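Stand: Dienstag, 22. September 2020

# Fragen, die ich ständig zum Vormachen bekomme

Ich betreue bei Skustari die Leute, die unserem Roboter Handgriffe beibringen, und meine Antworten per Mail werden langsam alle gleich. Also jetzt gesammelt!

**Muss ich programmieren können?**

Nein, gar nicht. Du nimmst in jede Hand einen Greifer und machst die Aufgabe vor, so wie sie später der Roboter machen soll. Die Software (Ollwood heißt die bei uns) schneidet mit. Du drückst Start, du drückst Stopp, fertig.

**Wie oft muss ich eine Aufgabe wiederholen?**

Pro Sitzung 50 Mal, danach ist Schluss, auch wenn's gerade so schön läuft. Für eine neue Aufgabe sammeln wir 1000 Durchgänge, die verteilen sich aber auf mehrere Leute. Keine Angst also.

**Ich bin Linkshänderin, geht das trotzdem?**

Klar! Bei uns arbeiten sowieso beide Hände. Schreib nur bitte ins Protokoll, mit welcher Seite du angefangen hast, das vergesse ich selbst dauernd.

**Was mache ich, wenn mir was runterfällt?**

Ruhig bleiben, aufheben, weitermachen, und den Durchgang mit »R« markieren. Solche Durchgänge werfen wir nicht weg. Pauline Stockdale sortiert die und freut sich über jeden, bei dem man sieht, wie jemand nochmal neu zugreift. Nur wenn du mit den bloßen Fingern nachhelfen musstest: bitte löschen.

**Wie schnell soll ich sein?**

Langsamer, als du denkst. Fast alle sind am Anfang zu hektisch (ich war furchtbar). Wenn ein Durchgang unter 6 Sekunden bleibt, meckert Ollwood sowieso.

**Warum nicht einfach fernsteuern?**

Machen wir auch, drüben in Skutisley, mit dem Dobson-Arm. Für Aufgaben mit viel Kraft mag ich das lieber. Für alles Fummelige finde ich die Handgreifer angenehmer, man spürt den Widerstand direkt und muss nicht erst lernen, wie der Arm denkt. Einlernzeit beim Fernsteuern: bei mir ein ganzer August.

**Darf ich den Gegenstand zwischendurch verschieben?**

Zwischen zwei Durchgängen unbedingt, gern auch leicht gedreht. Während der Aufnahme nur mit den Greifern.

**Wie halte ich die Greifer richtig?**

Locker, Daumen obenauf, Kabel nach außen. Vor dem Start beide Greifer einmal ganz auf und ganz zu, sonst stimmt der Nullpunkt nicht. Und nach 30 Minuten Pause machen, wirklich, die Handgelenke merken das erst am Abend.

**Wie sieht so ein Arbeitsplatz bei euch aus?**

Ziemlich unspektakulär: Tisch, weiße Fläche, ein Gegenstand. 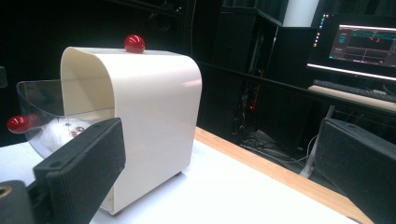
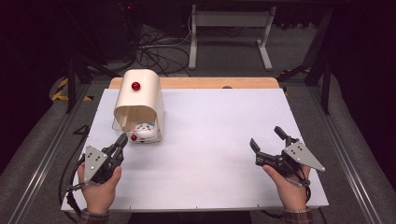
*Cremefarbene Haube mit rotem Knauf, weiße Arbeitsfläche, schwarze Handgreifer.*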